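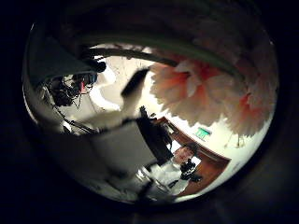 Propane dealers do much of their winter work in summer, and Primo Sanna had most of his finished by the time we spoke. He buys fuel for Stunetti, a retail propane company in Westulley that delivers to farms, houses and a few commercial growers. The growers are the customers he worries over first when the forecast turns cold. A greenhouse full of ruffled blooms like these, pale pink going to coral at the base of the petals, can use more fuel in one January night than a house does in a week. "A homeowner can put on a sweater," Sanna said. "A grower has one number he has to hold, and he calls me if he thinks he can't hold it."

09/08/2023 | Energy | 26 comments | Share

Stunetti has 1,620 accounts. Sanna started there as a driver, moved to dispatch, and took over buying when the previous supply manager retired. He still keeps his commercial license current and drives a route when the company is short.

"People think the price on the bill is the price of gas plus whatever we feel like adding," he said. "There's the wholesale price, there's the pipeline or the rail, there's the terminal, and then there's a truck going up somebody's driveway. In a normal year that last part is the one I can plan."

Wholesale prices have been lower this summer than last, and he signed for a large part of his winter volume earlier than usual. He would not say how large. The rest he will buy month to month.

"If I lock in everything and it's a warm winter, I own gas I can't sell," he said. "If I lock in nothing and it's cold, I'm standing in line with everyone else. Most of the job is deciding how wrong you can stand to be."

Two terminals, one road

The company loads at two places. The nearer one is Ots, which is fed by pipeline. The other is Kandilness, a rail terminal, where the cars can be late and the loading fee is higher. On an ordinary day nearly every Stunetti transport goes to Ots. When Ots puts its customers on allocation, which means a dealer may lift only a set share of what he lifted the month before, the trucks go to Kandilness and wait.

"I've had a driver sit there up to 4 hours," Sanna said. "He's on the clock, and his hours are running out, so maybe that load doesn't get home until the next day."

He pays to keep a small contract at Kandilness even in years when he hardly uses it. The owners have asked him about that line in the budget more than once.

"I tell them it's insurance. They don't love it. But the terminal remembers who was there in April when they wanted to sell gas, and who showed up in a cold snap asking for a favor."

The other thing he has pushed for is storage. Stunetti added a bulk tank last year next to its office, and Sanna said it gives dispatch a few extra days before a late rail car becomes a problem. He would like a second one. The permit for the first took longer than building it did – mostly questions about setbacks and the access road.

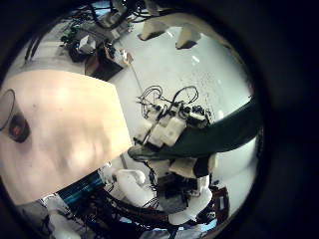 What customers sign

Stunetti offers three ways to pay. A customer can pay the posted price on the day of delivery, buy gallons ahead at a fixed price, or pay a fee for a cap, where the price can drop during the season and can't rise past a set level. Sanna thinks the cap suits more people than take it.

"They see the fee and they stop reading," he said. "I get it. It's money in August for something you might not need."

The fixed plan is the popular one. Its weak point, he said, is that people guess low on gallons. They buy what they used last winter, and if that was a mild one they run past it in February and finish the season at the posted price. His office now looks at three years of deliveries before suggesting a number.

He also wants more customers on automatic delivery. Those who call in their own orders tend to call on the same morning, usually the one after the cold weather has led the local news, with the gauge already at ten percent.

"At ten percent you're my emergency, and so are the forty people who called before you," he said. "Call at thirty. I'll say it till I retire."

Asked what he expects from this winter, Sanna declined to give a price. He said he watches national stocks every week, along with exports and the corn harvest. A wet crop means dryers running across the region, and dryers can empty a terminal before the heating season has properly begun.

"The corn looks pretty dry so far," he said. "Ask me again when they've got it in the bins."

Share this story | 1,761 views
Home | Energy | Farm | Local | Contact
Sign up for our newsletter to get the week's energy stories by email.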